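Search this site Search

Lerkalley Football Podcast – Your Questions

When does a new episode come out?
First thing after every round of matches, usually before 8 a.m. We love a fresh reaction, so Fernanda Macedo and Afonso Garcia record straight after the final whistle – sometimes still hoarse! 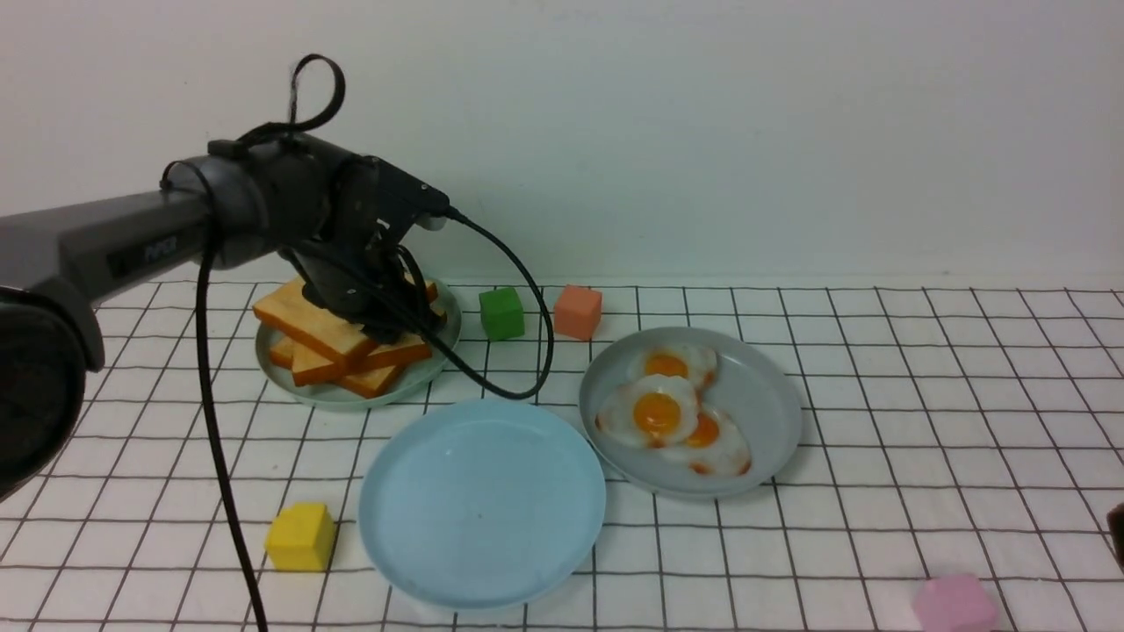

Four slices on a pale plate.

How many episodes are there?
We've just passed 155, and every one is free to hear in the archive. The derby special is still our favorite (what a second half that was!).

Can I send in a question?
Yes please! Voice notes can run up to 16 seconds, and written ones can be as long as you like. We read them all.

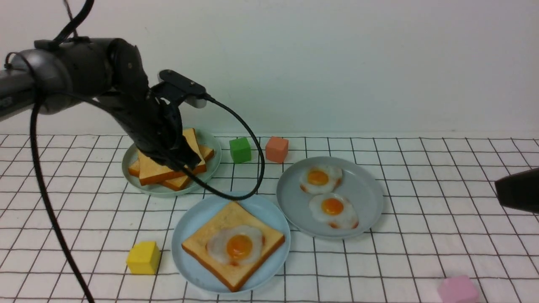 Match previews go up the evening before kickoff, with lineups, injury news and Afonso's score guess. They're short on purpose. You can get through one in the time it takes to eat two slices of toast, like the pair on the plate, and still have a minute left to argue with him about the back four.

Do you cover the women's team?
Every single game, home and away. Fernanda hasn't missed one since Fonseca took over as coach, and she'd talk about that midfield all day if we let her.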